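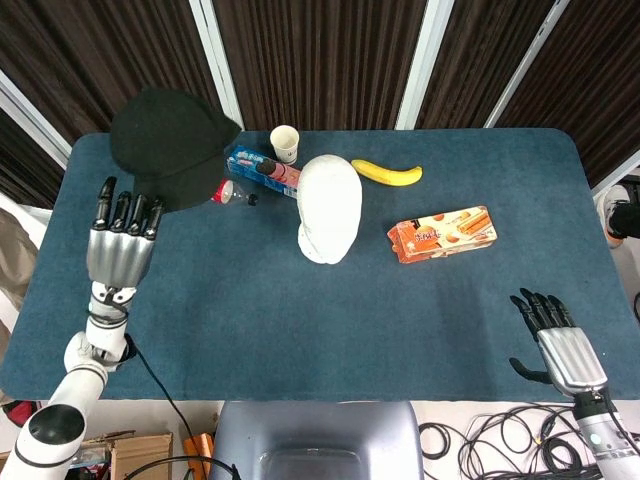
Schlicht und schwarz: die Baseballkappe, Dauergast an deutschen Garderoben.

September | Von Liv Rustad
Lesezeit: 3 Minuten

Mein Großvater besaß drei Hüte, und wenn er einen davon an der Tür vom Haken nahm, wusste die ganze Familie, wohin er ging. Der graue war für die Bank und den Zahnarzt, der braune für Spaziergänge, und der dritte, ein ziemlich zerdrücktes Ding mit Schweißrand, kam nur mit in den Garten. Ich habe lange nicht mehr an diese Hüte gedacht, bis ich an einem Samstag im Laden von Malathi Kandasamy stand und mir derselbe Geruch entgegenkam, nach Filz und Dampf und ein bisschen nach Schrank.

Der Laden heißt Björklund, nach dem Vorbesitzer, und das Haus, in dem er liegt, trägt über der Tür die Jahreszahl 1774. Man muss eine Stufe hinunter und sich dabei ein wenig bücken (mit Hut noch ein wenig mehr). Hinten in der Werkstatt stehen die Holzformen bis unter die Decke, die meisten mit Bleistift beschriftet, manche in einer Handschrift, die auch Kandasamy nicht mehr entziffern kann. Sie hat vor 11 Jahren übernommen, damals noch mit dem festen Vorsatz, nur Filzhüte zu machen, Damen und Herren, und im Sommer Stroh.

Inzwischen bringen ihr die Leute vor allem Kappen. Ausgeblichene, verbeulte, im Kofferraum plattgedrückte Kappen, deren Schirm in der Mitte gebrochen ist oder deren Schweißband sich löst. „Am Anfang war ich fast beleidigt“, erzählt sie und lacht so herzlich, dass man ihr das Beleidigtsein nicht recht abnimmt. „Dann kam eine Frau mit der Kappe ihres Bruders, und ich habe zwei Abende daran gesessen. Seitdem mache ich das gern.“ Eine gute Reparatur kostet bei ihr etwa 50 Euro, für viele also mehr als die Kappe selbst, und trotzdem hängt der Ständer neben der Kasse voll mit Zettelchen und Namen.

Ross Chisholm wundert das überhaupt nicht. Er sammelt Kopfbedeckungen, seit er als Student in einem Theaterfundus gejobbt hat, und sein Bestand, auf zwei Dachböden verteilt, umfasst 3000 Stücke - Zylinder, Kapotthüte, Schiebermützen, eine ganze Wand Bademützen mit Gummiblüten. Nach seinem Lieblingsstück gefragt, geht er lange an den Regalen entlang, zieht hier eine Schachtel heraus und schiebt dort eine wieder hinein, und kommt schließlich mit einer Cordkappe zurück, die innen mit Blumenstoff gefüttert ist. Irgendjemand hat sie selbst genäht, die Stiche laufen ein bisschen schief um die Krempe. Wer das war, weiß er nicht, und er hat auch aufgehört, danach zu suchen.

Und wie pflegt man so ein Stück nun? Kandasamy rät von der Waschmaschine ab, da wird sie beinahe streng. Lauwarmes Wasser, eine weiche Bürste, ein Tropfen Shampoo ins Schweißband, und dann die Kappe über einer Schüssel trocknen lassen, auf keinen Fall auf der Heizung. Filzhüte legt man mit der Krempe nach oben ab, das hatte mein Großvater übrigens immer falsch gemacht.

Seinen braunen Hut habe ich ihr beim zweiten Besuch mitgebracht. Er hat eine Delle, die sich herausdämpfen lässt, und eine Mottenstelle, bei der sie noch überlegt. Ende des Monats soll ich anrufen.

Gefällt Ihnen, was Sie lesen? Mit unserem Newsletter kommen neue Reportagen direkt in Ihr Postfach. Abmeldung jederzeit möglich.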